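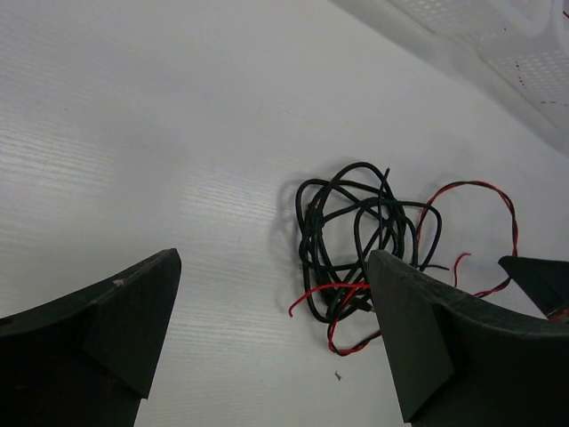

Handling of Deformable Parts
Notes for session 2: a cable snag and what followed
Lecturer: Ertuğrul Yaman

Background
The cell at Drokard sorts offcut cable and short wiring into trays. Cables are picked from a flat table by a two-finger gripper with a camera at the wrist. The controller software is Plandura, version as supplied by the integrator, Fliretti.

The fault
During a run in May the gripper closed on a bundle and lifted. One loop had passed behind a fingertip and was not between the gripping faces. The controller recorded a good grasp, as finger width and motor current were both within limits. On release the fingers opened, the loop stayed on the tip, and the arm moved off to the next pick with the cable trailing. The free end caught the rim of a tray and pulled it over. The arm stopped on its force limit 400 ms later. There was no injury. The guard door was closed.

Causes
1. The grasp check used width and current only. Neither signal shows material hooked outside the jaws.
2. The pick point was the centre of the bundle as seen from above. For a rigid part this is a fair choice. For a tangle it says nothing about where the loops run.
3. Pointed tips go into a pile easily and pick up loops just as easily.
4. No image was taken after release.

Changes made
After opening, the arm now rises 12 mm and waits 1000 ms. A second image is compared with one of the bare fingers. Any difference stops the cycle and calls the operator.
The force limit is lower during the move away from the tray.

Clearing a snag by hand
Press the stop and lock the supply off before opening the guard. Do not pull the cable while the arm is powered – a sideways load on the wrist can start a recovery move. Lift the loop off the tip, then inspect the finger edges for chips.

Reading: Ait Ali notes, section on false grasps.

For next time: suggest one further signal that would have shown the fault before the lift, and state how it could fail.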